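Aug 1, 2025. Spent the day on the two-arm cable cell at the Gedville shop. Writing up what I did so I don't have to work it out again in September.

1. The cell is two small arms facing each other over a wood table, set up for picking up and passing light cable. The job we run is called Pumari. One arm picks a bundle, the other takes an end, and they pull it open between them.

2. The problem was dropped cable. Thick bundles were fine. Thin black wire kept sliding out on the handoff, and the log had 16 misses in one run. That's too many for a job this simple.

3. First thing I looked at was the finger covering. The fuzzy stuff grips well when it's in good shape, but the tips take all the wear. Once they get ragged, the loose strands reach the wire before the finger does.
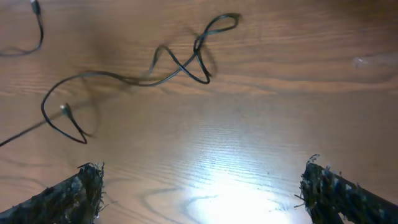 Wrist view, fingers open, thin cable on the table. Look at the tips.

4. So the covering goes on the wear list. I trim the strands with small scissors, power off, and check that both fingers still close flat. If there's a bald spot, I replace the pair. Don't do one side only. The grip pulls crooked and you'll chase it all afternoon.

5. Our old rule was to change covers every 3,000 cycles. I'm dropping that to a visual check at the start of each shift and a change when they look bad. Thin wire is harder on them than the foam parts we ran in spring.

6. Second thing was glare. Our table finish has a shine to it, and from the wrist camera you get a bright patch where the wood grain washes out. A thin black cable still shows up against it, but the shadow does too, and the pick point can land on the shadow. I moved the lamp back and turned it toward the wall. Better. A matte mat is on order from Carretero.

7. Third, the arms' own cables. Each wrist camera has a lead that needs enough slack for the full turn of the wrist and not so much that it drops into the work area. I run both arms through their whole range by hand, slowly, and watch the loops. On the upper links the clips need a push now and then.

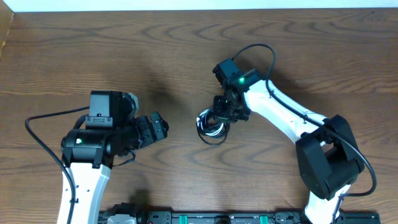 Julián Cuesta asks why I don't just run the camera leads inside the links and be done with it. Fair question. I tried it on the Priltley cell. It looked neat, and then a lead went bad and I had to take half the arm apart to get at it. Outside and clipped, a swap takes me 7 minutes.

8. After the lamp and the trim I ran the same job again. 3 misses, all on the handoff, none on the first pick. I think what's left is timing. The second arm closes a little early when the bundle is still swinging.

9. Next job is a short pause before the second arm closes – half a second to start with. I'll change only that and leave the grip force alone, or I won't know which one did it.

10. Order of work if you have a cell like this: power off, covers, screws on the finger brackets, camera leads, clips, power on, slow run with nothing in the grippers, then one thick bundle, then thin wire. Write down the misses by step – pick or handoff – or the log isn't much use later.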